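Workshop > Notebooks > Surface treatment > Bath log

January 2022

Degreasing bath, tank 2. Changed over from Clasum to Prostano at the start of the month. Made up at 5 percent in tap water, held at 62 C. Conductivity after mixing was stable overnight.

First batch was the steel parts from the Csizmadia order. Water break test passed on the flat faces. Bores still shed water at the inner edge -- same complaint as with the old cleaner, so probably a matter of basket orientation. Next load to go in tilted.

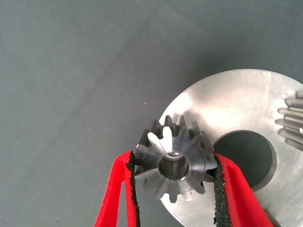 Rinse tank reads 428 uS/cm at end of shift. Limit on the sheet is 1000, which seems generous. Flash rust showed on two parts left standing between rinse and dryer. Moved the dryer timer up and will log any repeat.

Foam is lower than with Clasum. Skimmer no longer overflows at full pump speed.

Open items: titration kit is short of indicator, reorder through Mistance. Drain valve weeps when the tank is hot -- gasket on hand, fit at next dump. Full bath dump due in May unless oil load says otherwise.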